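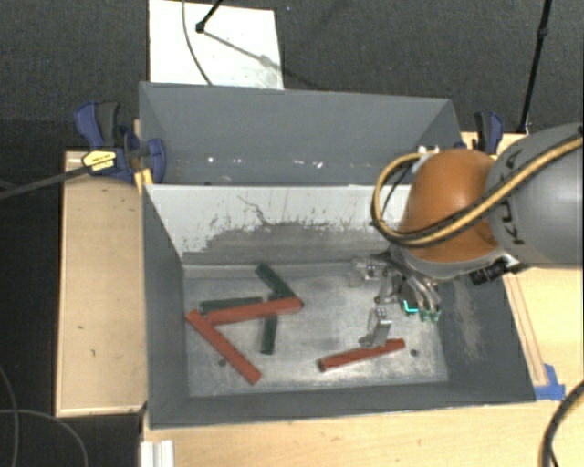 Saturday, June 7, 2025
By Stemel Household Advice Desk

Search tips and guides Go

Keeping Storage Drawers and Bins in Good Order

Drawers and open bins in kitchens and home workshops collect dust, grit and crumbs faster than most closed cabinets. The advice desk recommends a full cleaning twice a year, with a lighter one in July, when windows are open and more dirt comes indoors.

Empty the container completely before cleaning. Vacuum the corners with a narrow nozzle, then wipe the inside with warm water and a small amount of dish soap. Bare metal should be dried at once with a clean towel. Wood may be wiped with a damp cloth but should not be soaked, and the drawer should stay open for 12 hours before anything is put back.

Painted surfaces that have begun to chip should be sanded by hand with 300-grit paper until the edges feel smooth. Remove the dust and apply two thin coats of enamel, following the drying time printed on the can. Paint in homes built before 1978 may contain lead and should be tested before any sanding is done. Containers that hold unwrapped food should be replaced once the finish fails.

Liners prevent much of this wear. Cork suits hand tools, and ribbed rubber keeps kitchen utensils from sliding. Measure the floor of the drawer at both ends, as older drawers are often not square. Cut the liner slightly large and trim it to fit.

Items of the same kind should be stored together, with the heaviest at the bottom. Knives and chisels belong in a rack or in blade guards. Batteries should be kept in their original packaging, away from loose screws and steel wool.

Drawers that stick can usually be eased by rubbing a plain white candle along the runners. If the drawer still binds, check the screws that hold the runner to the cabinet and tighten any that have worked out.

Printed copies of this guide are available at the Stemel service counters in Godville and Brosham during regular business hours.

473 shares
71 comments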